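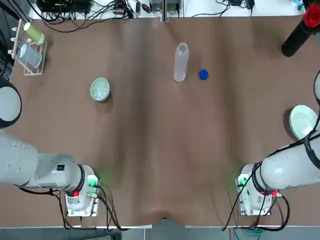 How I get wrinkles out of a tablecloth without an iron

I own one iron. It lives at the back of the hall closet behind the vacuum bags, and getting it out means moving the vacuum, two folding chairs and a box of Christmas lights. So a few years ago I started looking for ways to flatten a tablecloth right there on the table, and the one I've stuck with is plain water in a bottle plus a bit of patience. It works great on cotton and pretty well on linen blends (pure linen is a stubborn beast, more on that later).

My everyday cloth is a plain brown one from Korkavetti, pattern number 3771, and it creases if you so much as look at it. Fold it in a drawer for a week and it comes out with ripples all the way down. Brown is forgiving with gravy but the folds really show when the light comes in low, around four in the afternoon at my house, and that's usually when people are arriving.

What you need

A clear plastic bottle, label off. A spray top that fits it, or a cap you don't mind poking holes in. Cool tap water. A dry bath towel. A bowl of ice cubes if you have a waxy or sticky spot to deal with. A few things with some weight to them, if your cloth has an overhang.

Step 1. Clear the table and lay the cloth

Wipe the tabletop first. I skipped this once and pressed a very nice line of toast crumbs into the cotton for an entire dinner. If your table has a finish that hates water, put a pad or an old blanket down under the cloth. Mine is an oak table I bought at a yard sale in Daltitz, and the varnish was already gone in two places, so I don't fuss much.

Shake the cloth out hard, twice, and let it fall. Then go around and even up the overhang before you do anything else. Once it's damp it clings and you'll be tugging it forever!

Step 2. Check for wax and gum

Do this while everything is still dry. Run your palm over the whole cloth, slowly. If you hit a hard drip of candle wax, hold an ice cube on it (in a little sandwich bag, so you don't get a puddle) for a couple of minutes and then lift it off with the edge of a spoon. Chewing gum is the same deal, only slower and more disgusting. Keep swapping cubes. I use a small cereal bowl for the ice and just leave it on the table while I work.

Whatever you do, don't use hot water on wax. It goes straight into the weave and stays there.

Step 3. Fill the bottle

My bottle holds 400 ml, and one filling does the whole table with some left over. No fabric softener, please. I tried it for a month and got a faint shiny patch where I'd sprayed too much, and the smell fought with the food. Plain water is fine.

If you're going the holes-in-the-cap route, use a thin hot needle and make four or five holes close together. Keep your old cap for storage. Those little things roll off and end up under the stove – I keep mine in the spoon drawer now.

Step 4. Mist, then smooth

Start in the middle. Mist a patch about the size of a dinner plate until it feels damp but isn't dripping, then smooth it with your flat hands toward the nearest edge. Don't rub. Long, slow strokes, and lean into it a bit. Then do the next patch.

For deep fold lines, put the dry towel over the damp part and press down with your forearms. You look ridiculous, but it does more than any amount of stroking.

Step 5. Weigh the edges and walk away

Hang something on the overhang. I bought a set of clip-on weights from Courtois and they're okay, but clothespins with a washer tied on do the same job. Leave the cloth alone for at least an hour, two if it's humid. I open a window and go do the potatoes.

A note on linen

My good cloth is linen, from Randau, and the mist method gets it to "relaxed" and no further. I've made my peace with that. If you want it crisp, you'll have to take it off the table slightly damp and iron it on the wrong side. There's also rolling it around a cardboard tube for storage, and I'd say that's worth the closet space if you have it – I do it with the linen and never seem to get around to it with the brown one.

Don't set candles out until the cloth is fully dry, and check the table underneath before you put the plates on.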